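Funham Technical Institute
Automotive Service Program
Unit 10: Friction Materials – Identification and Sorting of Pads and Shoes
Course handout, December 2024

Purpose of this unit

Students entering the brake section are expected to distinguish disc brake parts from drum brake parts by sight and by touch before they handle any assembled system. The parts room at the Dambridge building receives returned and sample parts in mixed cartons, and every student will spend part of the term at the sorting bench. This handout covers the terms used at the bench, the layout of the bench, and the entries required on the parts sheet.

Disc brake pads

A disc brake pad consists of a block of friction material attached to a metal backing plate. Two pads are used at each wheel in the common arrangement, one on either side of the rotor, and the caliper presses them inward. The outline of the friction face varies with the design of the caliper. Many faces are curved to follow the rotor, and many carry a groove across the middle. The groove gives dust and gas a path out and allows the material to flex slightly as it heats. Students should learn to tell a molded groove from a crack. A groove has even sides and a consistent depth. A crack wanders, and may continue down the edge of the block toward the plate.

Drum brake shoes

A drum brake shoe is curved to fit inside the drum. The lining is carried on the outer side of the curve, where it meets the inner surface of the drum when the shoes are forced apart. The flat piece of metal standing inside the curve is called the web, and the curved piece to which the lining is fixed is called the table. Holes and tabs on the web locate springs, pins and, on some designs, the parking brake lever. The shape of the ends differs from one maker to another and is often the quickest way to match a shoe to its drawing.

Arrangement of the bench

Each bench has a brown mat and two plastic trays. The blue tray is for disc pads and the red tray is for drum shoes. The trays are placed on the mat with open space between them, blue on the left and red on the right.
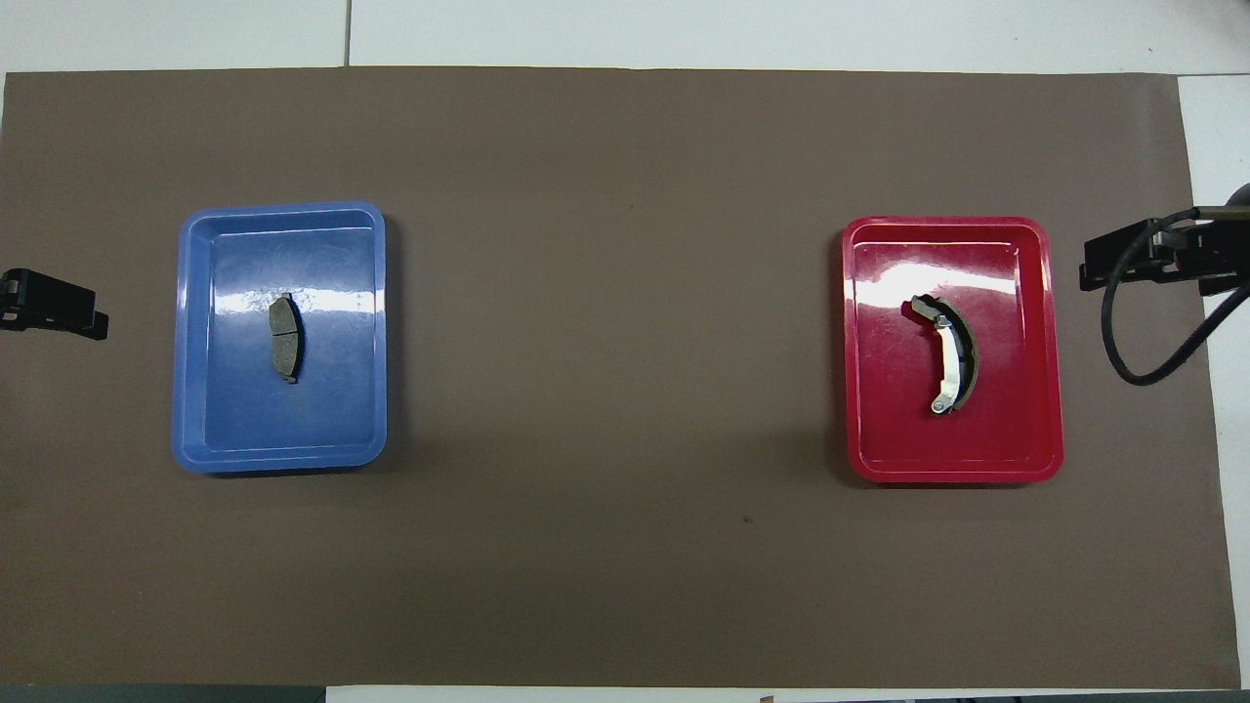
Parts are taken from the carton one at a time. A part that cannot be identified is left between the trays until the instructor has seen it – it is not to be placed in either tray as a guess. Friction faces should not be touched with oily gloves. Dust must never be blown off with compressed air, and the bench is cleaned with a damp cloth only.

Entries on the parts sheet

For each part, record the type, the condition of the friction material, and the thickness at the thinnest point. Linings may be bonded or riveted, and this must be noted for every shoe. On a riveted lining, measure from the surface of the lining to the rivet head. Any pad or lining measuring 2 mm or less is entered as scrap for the purposes of this course. Service limits on a vehicle are always taken from the manufacturer's manual.

Assessment

The sorting exercise is held in January and is marked out of 100. Students will use the Jernel sample set, which contains 22 parts. Marks are given for correct identification, for measurement, and for a legible sheet. Reading for the exercise is the Jin workbook, chapter 2.

Comments

Is the Jernel set available for practice before January, or only on the day?

Please add a drawing of the web and table. I had the two names reversed in my notes until I read this.

The workbook in the library is missing part of chapter 2. The copy at the Dambridge desk is complete.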